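Flenholm gripper trials: where we are

02/04/2025

The handheld gripper comparison at Flenholm is past the halfway point, and several people in other groups have asked which version they should plan around. The short answer is that we have a favorite for cloth and no decision yet for anything else.

Three sets of fingers are in the running. The first is the soft curved pair we have used for years. The second is a narrow pair with rubber pads that Kęstutis Kuusk drew up in September. The third is the square block pair, which came out of the Groltstead shop and was meant as a stopgap until the narrow pair was ready. All of them fit the same handle and use the same camera mount, so swapping takes one person a few minutes with a hex key.

Each pair gets 400 grasps, split between folded cloth, loose cloth, flat stiff items and small hard parts. Triin Kairys and Dale Cormier have done most of the handling. They trade off every 16 grasps, which was Triin's request after the first long session left her with a sore thumb.

The block pair has done better than expected. On loose cloth it picks up a fold on the first try more often than the other two, and it lets go cleanly. The soft pair still wins on small parts. The narrow pair is good at getting under an edge but tends to twist when the cloth is heavy, and Kęstutis is making a stiffer set.

The camera has given us more trouble than the fingers. Dale moves quickly between grasps, and at the exposure setting we started with, a fast sideways sweep smears everything the camera sees, fingers included.

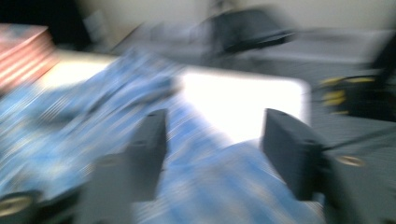

Camera settings

With the blue cloth there is still enough contrast to find both fingers and the gap between them, even in a sweep like that one. Anything white is harder. It goes close to full brightness and the edges get lost. Agnese Eglītis shortened the exposure and turned the gain up to make up for it. The result is grainier, but the tracking software handles grain much better than it handles smear. We have kept the new setting for all runs since then and will repeat the early ones for the block pair.

She also tried the Sepp controller in place of our own board. It holds the camera and finger readings in step better than ours does, though the cable has to come off the handle at an awkward angle. Godelieve Lambrechts is looking at a different connector.

What is left

The narrow pair needs its full set of grasps once the stiffer fingers arrive. After that comes the wear test, 3,000 open and close cycles on each pair with no load — this runs on the bench and does not need anyone holding the tool.

If your group wants to borrow a handle before then, ask Godelieve. There are 3 spare ones, all with the soft fingers fitted. Please do not change the exposure setting on a borrowed unit without writing it on the tag.

Flemine users should hold off on ordering new mounts until the connector question is settled. The hole spacing may change.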